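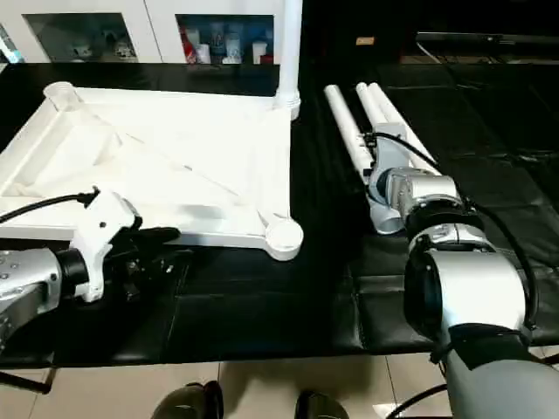
Segundo um comentário recebido na primeira versão desta página, a estante de canto fica sempre torta quando os tubos são encaixados com a peça já no chão, e seria melhor montar o primeiro piso em cima de uma mesa. A observação procede e o procedimento foi revisto nesse sentido. O método anterior, com a base assente no pavimento, continua válido para quem não dispõe de bancada, mas obriga a corrigir o prumo no fim.

Montagem de uma estante de canto em plástico, com tabuleiros triangulares e tubos de encaixe

Aplica-se ao modelo Lellcombe de três e de quatro pisos, vendido em caixa pela Ziston. Os modelos com tubo metálico têm outra tolerância de encaixe e não são tratados nesta página.

Material necessário

Tabuleiros, tubos e suportes fornecidos na caixa
Maço de borracha
Nível de bolha de 30 cm
Pano de algodão
Água com umas gotas de detergente neutro
Tapetes acolchoados ou manta para a bancada

Não se usa cola. Uma união colada não se desmonta sem partir o copo de encaixe, e o copo não é vendido em separado.

1. Preparação da bancada

A bancada deve ter pelo menos 100 cm de largura livre. Menos do que isso obriga a pousar os tubos no chão, onde rolam e se riscam. Cobre-se o tampo com material acolchoado, sem folgas entre tapetes -- o pé de um tabuleiro prende-se facilmente numa junta e a peça roda quando se aplica força.

O fundo escuro ajuda a distinguir as peças brancas e a localizar rebarbas. Num tampo claro, recomenda-se luz lateral.

2. Separação e verificação das peças

Retiram-se os tubos dos sacos e deitam-se em paralelo, agrupados por comprimento. Os curtos pertencem ao piso inferior e os compridos aos intermédios. A diferença é pequena em alguns lotes e convém encostar dois tubos topo a topo antes de decidir.

Passa-se o dedo pelo bordo interior de cada copo. Se houver rebarba de injeção, remove-se com uma lâmina quase paralela à superfície. Não se lixa o interior: o encaixe depende do atrito e a folga resultante não se recupera.

Verificam-se também as nervuras do tabuleiro. Uma nervura fissurada junto ao canto é motivo de troca. As fissuras a meio do vão, se não atravessarem a altura toda, toleram-se no piso superior, que leva menos carga.

3. Primeiro piso

Pousa-se o tabuleiro na bancada e identificam-se os três cantos antes de inserir qualquer tubo. O primeiro tubo entra na vertical, à mão, até o colar encostar ao tabuleiro. Se parar antes, retira-se, humedece-se a ponta com a água de detergente e repete-se rodando um quarto de volta para cada lado.

Só depois se usa o maço, com o pano dobrado sobre a extremidade do tubo. Duas ou três pancadas curtas bastam. Bater com força a partir de cima flete o tabuleiro e pode abrir o rebordo.

Os restantes tubos seguem a mesma sequência. O aperto final fica para quando todos estiverem no lugar; um canto levado ao fundo antes dos outros desalinha o triângulo e o tabuleiro seguinte já não assenta.

4. Suportes com espigão

Os suportes da série Zarnar têm um espigão cilíndrico que entra na ponta do tubo. Encaixa-se o suporte no tubo ainda deitado na bancada e confirma-se a orientação antes de o levantar. Invertido, o suporte entra na mesma, mas o piso de cima fica rodado e é preciso desmontar.

Para retirar um espigão preso, segura-se o tubo junto à união e roda-se o suporte puxando ao longo do eixo. Nunca em alavanca.

5. Pisos seguintes

A distância entre tabuleiros é dada pelos tubos: 40 cm no modelo de três pisos, 30 cm no de quatro. Não é ajustável. O conjunto do primeiro e do segundo piso ainda se monta na bancada; a partir daí passa-se para o chão, já no canto definitivo.

Verifica-se o nível em cada tabuleiro, nas duas direções dos lados que encostam à parede. Se o desvio vier do pavimento, calça-se o pé. Se vier de um encaixe, o colar afastado do tabuleiro vê-se a olho nu.

6. Limpeza da bancada e acabamento

Terminada a montagem, recolhem-se as aparas e limpam-se os tabuleiros com o pano húmido. Para trabalhos que deixem resíduo, como a aplicação de feltro adesivo Domański nos pés ou a lavagem de peças usadas, cobre-se o tampo com plástico preto, deixando-o cair à frente da mesa. A película não precisa de ficar esticada. Os vincos não prejudicam o trabalho, desde que não se pouse sobre eles um pé com adesivo fresco.
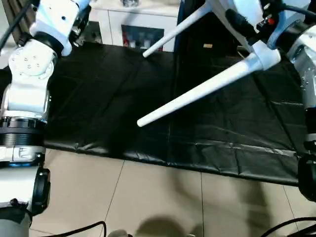 O plástico retira-se dobrando as bordas para dentro, de modo que as aparas fiquem no interior. Se estiver inteiro, guarda-se para a montagem seguinte. O feltro cola-se com o pé virado para cima e pressiona-se durante 50 segundos.

7. Carga

Colocam-se os objetos pesados no piso inferior e distribuem-se junto aos cantos, onde o tubo recebe o esforço diretamente. Frascos e garrafas ficam melhor encostados ao rebordo traseiro. O centro do tabuleiro é a zona que mais flete -- sobretudo em divisões aquecidas.

Depois da primeira semana de uso, verificam-se os colares e dá-se novo aperto manual aos que tiverem subido.

Alteração de fevereiro: o passo 4 passou a indicar a montagem do suporte com o tubo deitado. Quem tiver a folha impressa anterior deve substituí-la.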